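Stamped images smearing when I color them with markers
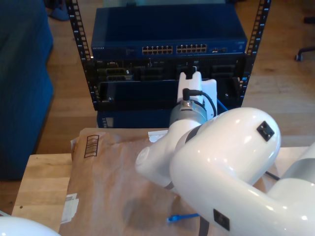
Urus
Member, Card Making board

I stamp my outlines in black dye ink on white cardstock, wait a bit, then color with alcohol markers. On the last batch of 12 cards the black bled into the petals on nearly every one. It is the same stamp set I have used since May. The only thing I changed was the ink pad, a Gudley black. Is it the pad or the paper? I have 4 more cards to finish for a swap and would like to use the same flower.

Wirham
Regular, 823 posts

It's the pad. Some black dye inks hold up to water but not to alcohol, and the label doesn't always say. Look for one marked alcohol marker safe. Stamp a scrap, leave it 2 minutes, then run your lightest marker across the line. If the tip picks up gray, don't use that ink. Wipe the tip on scrap paper until it runs clean or you'll carry the gray to the next card.

If you want to keep the pad, color first. Stamp very lightly in pale gray, color inside that, let it dry, then stamp the black on top. You need a stamping platform to line it up.

Oh
New member

I just use colored pencils now, no smearing. Heat tool might help too but I haven't tried it with that ink. What size are the cards?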